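Closarus Wall Rail Storage - Set-Up Guide
Section 3: Hanging Your Baskets

January 11, 2026
By the Ilholm guide team
Print this page | E-mail this page

You've got the rail up, so now comes the fun part! Baskets can go on a back wall or a side wall, and they're easy to move later.
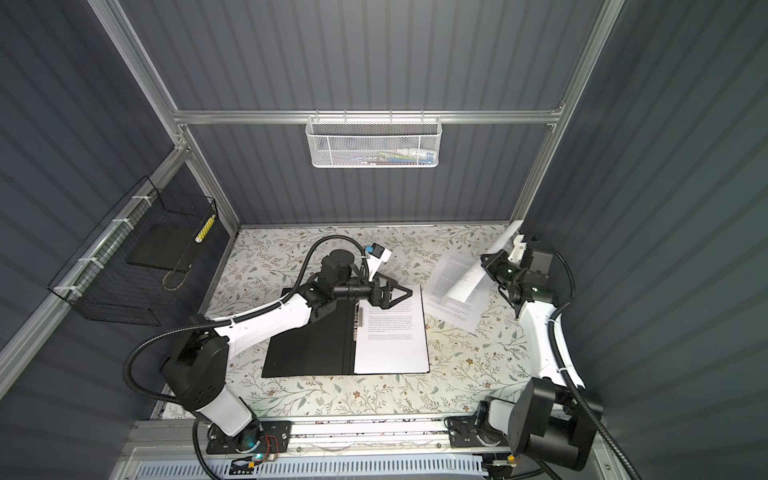
3.1 Hanging a basket

1. Check that both end screws on the rail are snug. Use the short key from bag B.
2. Hold the basket at a slight tilt and slip both hooks over the top of the rail.
3. Let the basket swing down until its back rests against the wall.
4. Slide it left or right to where you want it - leave at least 100 mm to the nearest post.
5. Push in the two lock clips. You'll hear a click from each one.

Note: Clips from the older Soylu kit fit too, but they need a firmer push.

3.2 Loading

Shallow baskets are great for the little stuff you grab all day. Put the heaviest things in first, toward the wall, then tug the basket gently to check the clips.

CAUTION: Do not load any one basket past 3000 g. Never hang a basket from the clips alone.

3.3 Moving a basket

Empty it, pinch the clips, and lift straight up. Try a few spots before you settle - we moved ours plenty of times in the Istcombe workshop and loved the result!

Spare clips: order part 1557 (pack of two). For deep baskets, order part 89 instead.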